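Open Afternoon at the Guthrie Building

Posted 10 Jul 2025

So I finally made it to Branville! I'd been meaning to go to one of the Gemari open afternoons ever since I missed the one last October (flat tire, long story, still mad about it), and this time I took the whole day off and got the early bus so nothing could go wrong. Something did go a little wrong, which was that I went to the old address and stood outside a tile store for ten minutes. If you go, the lab moved. It's in the Guthrie building now, the one behind the post office, and you want the side entrance by the bike racks. The front one is for the dentist.

For anybody new to the blog, I do not work in robotics. I fix commercial laundry equipment, mostly big washers and ironers, and I got interested in robot folding because customers keep asking me when the machine that folds everything is coming. I've been reading papers on my lunch break for a couple of years now and understanding maybe half of each one. So take this as a report from an interested outsider with sore feet.

Getting in

Sign-in was quick. They give you a sticker and a one-page sheet about the project, which is called Clotatholm. I asked what it stood for and was told it doesn't stand for anything, somebody liked how it sounded. Coffee was on the left as you came in, and it was good coffee, and there were those little almond cookies that get everywhere.

There was a short talk first, twenty minutes, standing room only by the time I got there. I liked that the speaker skipped the history of robots and went straight to the problem they'd been stuck on. Cloth is hard. A box stays a box when you push it, but a T-shirt can sit on a bed in more shapes than you could ever write down, and every time you touch it you get a new one. You can't program that with rules. So they go the other way and show the robot a lot of people doing it, and train a model to copy what the people did.

I knew that part already. What I didn't know was how much of the work is in deciding which demonstrations to show it.

The idea behind Clotatholm

The way they collect their examples is with a gripper you hold in your hand, with a camera on it. You do the job yourself using the gripper's fingers, and the recording gives you the view from the tool plus how the tool moved. Later the robot arm wears the same kind of fingers and sees the cloth from the same kind of angle, so what it learned carries over. No arm needed while you're collecting, which means you can do it in any room that has some laundry in it.

They have 3000 demonstrations in the full set. Every one starts with a piece of cloth in some kind of mess and ends with it flat or folded. And the obvious thing to do is train on all of them, right? More is better. That's what I would've done.

Their result says you can do better by being picky. They went through the set and pulled out only the demonstrations where the person had to recover from something, like a corner slipping out or a fold landing crooked and having to be opened up again. That left 932. Then they trained one model on everything and another on just those 932, and ran both on the same arm with the same towels and shirts.

The small set won! I had to ask twice to make sure I had it the right way around. Out of 101 test runs each, the picky model finished more of them, and most of the difference came from the ugly starts, where the cloth begins in a real wad. On the easy starts the two were close enough that the speaker didn't want to claim anything, which I appreciated.

The explanation they offered makes a lot of sense to me. If all you ever see is somebody good at folding, you never see what a mistake looks like, so the first time your fold goes wrong you're in a place you have never been. It's the same when I train a new tech. You can show them a perfect belt change all day long, and then the first time one jumps off the pulley they just stare at it. The people who get good fast are the ones who watched me mess up and swear and sort it out.

There was a graph that I won't try to reproduce, but it went up quickly, flattened, and then sagged a little as they added the smooth demonstrations back in. The sag is small. They said so themselves and put a wide gray band around it, and someone in the back asked if it could just be noise, and the answer was maybe, which is why they want to repeat it with other cloth.

Then we got to go out on the floor, which was the part I'd come for.

The collecting happens out in the big open room, with the sofas and the glass partition, and people carry on with their own work at the tables behind. I'd expected a sealed-off cage with warning tape. The cloth goes on a pale sheet spread out like a bed, and a blue one was up, all rumpled and folded over itself. The gripper is simple, two curved black fingers with round tips on a black base with a knob sticking out on each side. Bigger than I'd pictured from the papers, too. 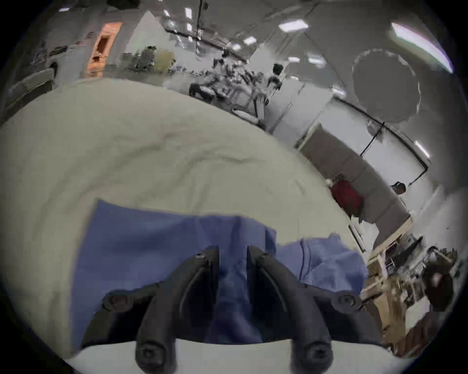

Having a go myself

They let visitors try it, and of course I got in line. Five tries each. My confidence going in was very high, given that I handle linens for a living (sort of).

Well. It's like folding laundry with salad tongs. You have no feel in your fingertips at all, and it's amazing how much you normally do by feel, like knowing whether you've picked up one layer or two. On my first try I grabbed two layers at the corner, lifted, and the whole fold came with me. On the second I got one layer but pinched it too far in, and the corner flopped under where I couldn't see it. The person running the station was delighted with both, and told me these were exactly the kind they wanted, keep going, don't start over, fix it from there.

That instruction is a big piece of the method, it turns out to be written right on the sheet. When they began collecting, everyone would blow a fold, say sorry, shake out the cloth and restart, and the blown ones got thrown away. So for months they were tossing the best stuff in the trash! Now the rule is that you never restart unless the cloth falls on the floor.

By my fourth try I had a decent half fold. The trick, for me, was coming in low and flat and sliding one finger under the hem before closing. On the fifth I got cocky and we won't discuss it.

Some tips if you're going to try one:

Take off your watch, it bangs on things.

Move slower than feels natural. I was told fast wrist flicks come out blurry in the recording.

Watch the fingertips and keep your eyes off your other hand. Your other hand stays out of it completely, which is harder than it sounds. Mine kept creeping in to smooth the edge and I got told off (nicely) more than once.

The arm demo

After that we watched the trained model run on a robot arm in the side room. It's slow. I want to be upfront about that for my customers who read this, because it took long enough on one hand towel that two people wandered off for more cookies. A person at a folding table would've done a stack.

But the recovering! On one run it missed the corner, closed on nothing, went up, sort of hovered, and then came back down an inch to the side and got it. Then the fold landed crooked and it went back to the edge and tugged it over. I've seen plenty of videos of robots folding, and when they miss they usually carry on folding thin air. This one noticed. A little kid near me clapped and then everybody clapped.

They ran the everything model afterward for comparison, on the same towel, bunched up by one of the visitors. It did a beautiful first fold, smoother than the other one's, and then lost a corner on the second and kept pawing at the same spot until they stopped it. One run each proves nothing, as they were careful to say. Still, it was nice to see the thing from the talk happen on a table.

Stuff I asked about

Fitted sheets: no. Laughter all around. They haven't tried elastic anything.

Damp cloth: also no, and this is my big one, as most of what comes off my machines goes to the ironer damp. It hangs differently and sticks to itself. They wrote that down, so maybe next year.

Who decides what counts as a recovery? Two people watch every recording and mark it separately, and if they disagree it goes to a third. This took longer than the training did. They'd like to have a model do the sorting but don't trust one yet.

Would it work for things other than cloth? They think so, and mentioned cables and bags, but there's no result to show.

Does the sheet underneath matter? More than you'd guess. With cloth close in color to whatever it's lying on, both models did worse, and they haven't fixed that.

Getting there and back

The bus from the station stops right across from the post office. Parking behind the building is tiny and was full before the talk started. It's all on one floor, so fine for strollers and bad knees. Bring a sweater, they keep the side room cold for the computers. I'd allow three hours if you want the talk and a turn with the gripper, and get in the gripper line before the arm demo, because afterward it went all the way back to the coffee.

I've still got the project sheet, and I'm going to scan it this weekend and put it up with my notes on the graph. If anyone reading went to the October one, tell me in the comments whether they had the arm running then, I'd love to know what I missed.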